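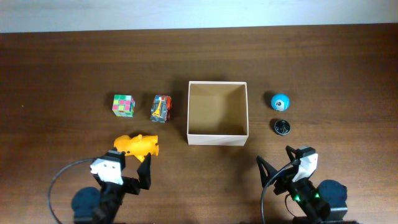 图/Hidolley 影像资料室

我们约在下午三点,地点是剪辑室楼下那家小店。她比我早到,面前的茶已经喝掉一半,一坐下就开始说声音。整整两个钟头,话题绕来绕去,总会绕回声音上面。

《Herkgate》是她的第二部长片,讲一座同名港口小镇的最后一班渡轮,和一个在船上卖票的女人。影片二月在 Hidolley 影展首映,我看的是晚上那一场,散场以后在影院门口站了好一会儿,脑子里全是缆绳绷紧的声音。所以见到她,我第一个问题就问了缆绳。

“你听出来了!”她很高兴,整个人往前一倾,“那个声音我们录了一整个星期。船靠岸的时候,绳子先是松的,吃上力以后会有一种很低的呻吟,像老人从椅子上站起来。我跟录音师说,全片的配乐就从这个音高开始写。他以为我开玩笑,后来发现我真的拿着调音器站在码头上。”

配乐最后确实是这样写的。大提琴的第一个音和缆绳几乎叠在一起,第一次看很难分清楚哪里是船、哪里是琴。我告诉她,自己是看到片尾字幕才意识到片中音乐其实很少,她点头说,全片的音乐加起来只有 8 分钟。

“本来更多。作曲交来的每一段都好听,好听到我舍不得剪。可是放到画面上,人物就变得太懂自己了。女主角是一个不太明白自己在难过什么的人,音乐如果比她先明白,观众就跑到她前面去了。我不想让观众跑到她前面,我想让大家跟她一起坐在那个售票窗口里。”

售票窗口是影片最让人难忘的空间。它窄得只能放下一把凳子,镜头却在里面待了将近 33 分钟。我好奇这么小的地方怎么拍。她说窗口是照着真船上的尺寸搭的,一寸都没有放大,美术组曾经建议把后墙做成可以拆的,她拒绝了。

“拆了墙,摄影机就会退后,一退后,人就松了。摄影师个子很高,他得半蹲着拍,拍完一条要扶着门框才能直起来。我很对不起他的膝盖。不过你看那些镜头,呼吸是紧的,因为拿机器的人自己也在憋气。”

她是拍短片出身的,早年那部《Abernathy》到现在还有人在影迷小组里反复聊。那部片子从头到尾只有一个旅馆走廊,一个服务员推着车走过去,又走回来。我说《Herkgate》里有一个甲板长镜头,看着像是在跟那条走廊打招呼。她先笑着否认,想了想又承认了一半。

“可能是身体记住了吧。拍短片的时候没有钱,只能让人走路,走着走着我就发现,人走路的样子比台词老实得多。到了甲板上,剧本里原本写了一大段对话,母女俩要把旧账都翻出来。排练那天风特别大,两个演员扯着嗓子喊,谁也听不见谁,我在旁边看着,觉得比写的好太多了,晚上就把那页删掉了。”

那场戏的成片里,女儿走在前面,母亲跟在后面,中间隔着一段不远不近的距离。母亲张嘴喊了一句什么,风把它吹走了。我看的那一场,旁边有位观众小声问同伴:她说了什么?我把这件事讲给她听,她乐坏了。

“演员自己选的词,我没有问过。混音的时候其实可以把那句话提出来,技术上一点都不难,录音师还特意给我听了一个干净的版本,我把耳机摘了。现在全剧组只有三个人知道那句话,我不在里面,我很得意。”

说到剪辑,她的语速又快起来。这部片子是用胶片拍的,冲印和扫描都交给一家叫 Zellex 的小工作室。第一批样片回来的时候,有一卷的暗部泛着淡淡的绿,技术人员打电话来道歉,说可以校掉。她跑过去看了一遍,决定留着,还把后面几场夜戏的光都往那个方向调。

“海上的晚上就是有一点绿的,尤其是灯照在湿铁皮上。我之前描述了好久,灯光师都说懂了懂了,结果打出来总是蓝。那卷胶片一来,大家坐在一起看,没有人再问我要什么颜色了。”

我问她初剪有多长。她捂了一下脸,说长到自己都不好意思请朋友来看。剪辑师在墙上贴满了卡片,每个镜头一张,编号一直排到 1,959,她每天进门先站在墙前面看,看哪一张让自己心虚。

“心虚很有用。有些镜头漂亮,可是我每次经过它都会走快一点,那就说明它在那里是给我撑面子的。剪掉最漂亮的日出那天我请全组吃了饭,大家都不说话,吃得很闷。第二天再看,后面那个清晨一下子就亮了。”

作为观众,我真想看看那个日出。她答应以后也许放在影碟的花絮里,又马上反悔,说还是算了,看过的人会怪她。

聊到表演,她反复提起现场的等待。片中乘客大多是当地人,很多人真的每天坐渡轮上班。她不给他们讲戏,只请他们照平常的样子买票、找座位、打瞌睡。有一位老太太每一条都要跟女主角抱怨票价,词儿次次不同,女主角次次都得接住。片子里用的是第四条,老太太抱怨到一半,忽然夸她头发剪得好看。

“你看她那个表情!那是完全没有准备的,她愣了一下,然后去摸自己的后颈。我当时在监视器后面差点叫出来。我写剧本写了那么久,想写的就是这样一下子。”

我也记得那一下。影厅里有人笑,笑完又安静下来,接着船就开了,窗口外面的光开始慢慢移动。

茶续了两回,剪辑室那边打电话来催她上楼。她正在准备一部新片,内容不肯多讲,只说会离开水边,去一个很干的地方,主角是个修收音机的人。我说那又是声音,她一边往包里塞本子一边大笑。

“我也没办法呀。前几天去看景,当地人带我看山,山很壮观,我就一直蹲在路边听一台发电机。它每隔一会儿要咳嗽一下,特别像我外公。我已经跟录音师说了,让他下个月先过去住几天。”

她走到门口,又折回来补了一句,说《Herkgate》要是能在影院看,请坐得靠前一点,缆绳那个声音在前几排是从脚底下上来的。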